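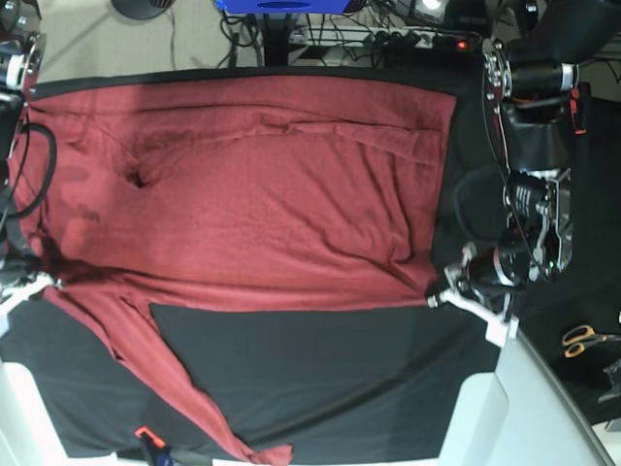

Travel > Day trips > Factory visits

Tuesday, September 21, 2021
By the Slow Wardrobe desk

I have a drawer full of knitwear that was sold to me as lasting forever. Most of it lasted 2 winters. So when Skomia, the knitwear mill outside Soltarham, announced an open day with the promise that visitors would "see what a shirt is really worth," I bought a ticket mostly to argue with it.

The ticket was 22 dollars. For that you get the tour, a cup of coffee, and a coupon that takes money off anything in the mill shop over a certain price. I didn't see the certain price written down until I was at the register, and it was higher than I wanted to spend on a scarf.

Getting there is easy enough if you drive. If you don't, the bus from Soltarham station drops you at the bottom of a long hill, and the website's "short stroll" took me 20 minutes at a decent pace with no sidewalk for most of it. There is a shuttle on open days. It was leaving as I got off the bus and I never saw it again.

The building is handsome. Brick, tall windows, a chimney that hasn't been used in decades. A good part of it is offices now, rented out to companies that have nothing to do with wool, and the knitting happens in a low metal shed out back. The brochure has four pictures of the chimney and none of the shed. I liked the shed more. It smelled of machine oil and warm yarn, and people were getting on with their work in there, even if they had clearly been told to smile at us.

We started in the yarn store. Cones of yarn to the ceiling, sorted by color, and very nice to look at. I asked where the yarn came from. "All over," our guide said, and moved us along. I asked again at the next stop and got a better answer: some of it is spun abroad, most of the wool in it is imported as well, and the dyeing is done under contract by a firm called Trolta, two hours up the highway. None of that is shameful. Plenty of good knitwear is made that way. But the sign over the gate says "from fleece to finished," and the only fleece I saw all day was in a glass case next to the restrooms.

The knitting floor was the best part. The flat machines go back and forth with a sound like somebody shuffling a very large deck of cards, and the panels creep out underneath, sleeves and fronts and backs, a little at a time. A technician stopped one to show us a dropped stitch and how far it had run before the machine caught it. She pulled the panel and put it in a bin. Somebody asked what happened to the bin. It gets sold for stuffing, she said, and she didn't dress it up as recycling. I trusted her more than anyone else I heard that day.

After that comes linking, where the pieces are joined at the neck and shoulders loop by loop. It's slow work and hard on the eyes. The brochure calls it "a dying art," and I wondered whether it might be dying a bit slower if it paid better. I asked what a linker starts at. I was told wages were "competitive for the area." I have lived in areas like this one and I know what that means.

Then washing and pressing. They ran through the shrinkage test for us, with a panel measured before the wash and another measured after, but it was a panel they'd washed earlier in the week, so we had to take the first number on faith. I'm not saying it was wrong. I'm saying I could have stood there for a wash cycle and so could most of the group. Nobody had anywhere else to be, the shuttle having vanished.

The talk on "cost per wear" was given in the canteen. You take the price of the shirt, divide it by the number of times you'll wear it, and the expensive one comes out cheaper. It's a fine piece of arithmetic as long as you let the seller choose the number of wears. Their slide had the cheap shirt giving up after one season. I own a cheap long-sleeve shirt that I've worn to paint three apartments and it is still going, ugly as it is. I also own one of Skomia's own, from the Issa line, bought in a January sale, and it pilled under the arms before spring. I brought this up. I was asked if I had been washing it inside out. I had.

To be fair to them, they offered to look at it. There's a mending desk by the shop, and if you mail in anything of theirs they'll quote you for a repair. The samples on the desk were very good. One elbow had been reknit so neatly that I had to be shown where the damage was. The prices were less good, and you pay the postage both ways. "Repairs for life," on the poster, means they'll do repairs for life. It doesn't say free, and I suppose it's my own fault for reading that into it.

The shop itself is about what you'd expect. Seconds are in baskets near the door and everyone goes there first. I turned over a lot of them looking for the flaws and on several couldn't find any, which either means their standards are high or the word "seconds" is doing some selling. The full-price rails were quiet. A few of the sweaters on them had labels saying "designed in Soltarham." I'd spent the whole morning watching sweaters get made in Soltarham, so I asked about that wording. Those particular ones are knitted elsewhere, to Skomia's patterns. The person at the register told me straight away and didn't seem bothered by the question. It would be nice if the label were as frank.

Coffee was fine. The cake was extra.

Would I go again? For the knitting floor, maybe. If they cut the canteen talk, gave that time to the technician with the dropped stitch, and let people see a whole wash from start to finish, it would be worth the money. Children got in for 3 dollars and seemed happy - there was a hand-cranked sock machine they were allowed to turn, and the line for it was longer than the line for anything else.

A few practical things. Wear flat shoes, the shed floor is uneven. Photography is allowed in the yarn store and the shop but not on the machines. The tour has stairs at the start, and I was told there is a way around them if you call ahead, though it wasn't mentioned on the booking page. Bring water. And check the return time of the shuttle with the driver, not with the front desk, who gave me one time on the way in and a different one on the way out.

I bought a pair of seconds socks. I'll report back on the heels.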